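3.2 Collecting the demonstrations

All demonstrations were recorded with a hand-held gripper of the same shape as the one fitted to the arm. The demonstrator holds the tool, works the two fingers with a trigger and carries out the task as they would with their own hand. We also tried remote control, using the Kumano desk unit, but the bag tasks were slow that way and the operators often lost track of where the fabric was. Remote control was kept only for the rigid objects described in Section 3.4.

The laundry bag set has 900 demonstrations, recorded in nine sessions at the Juldale site. Each one starts with the bag laid on the table and the fingers open. The demonstrator moves in towards the lower hem, closes the fingers on the mesh and folds the bag up over itself. We asked for the grip to be taken near the closed end of the zip, where the tape gives the policy something to line up with.

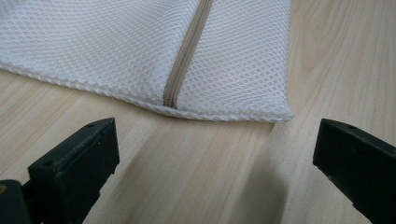
Figure 3. Mesh laundry bag and open gripper fingers, seen from the camera on the hand-held tool.

White mesh on a pale table is a hard case for depth sensing, and early tests with the Plolmont sensor returned large holes over the fabric. We therefore trained on colour images alone. The zip proved useful again at this stage - runs with plain bags needed far more examples before the fingers closed in the right place.

Demonstrators were given 50 practice attempts before any recording was kept. They were told to move at a steady pace and to pause briefly before closing the fingers, as jerky approaches were difficult for the arm to copy. Attempts in which the fabric slipped out of the grip were marked but not deleted, and 62 of these were later used to train the recovery step in Section 4.1. Labels were checked by Trinidad Valdebenito using the Kongkaew viewer, and any clip with a doubtful start or end point was trimmed by hand.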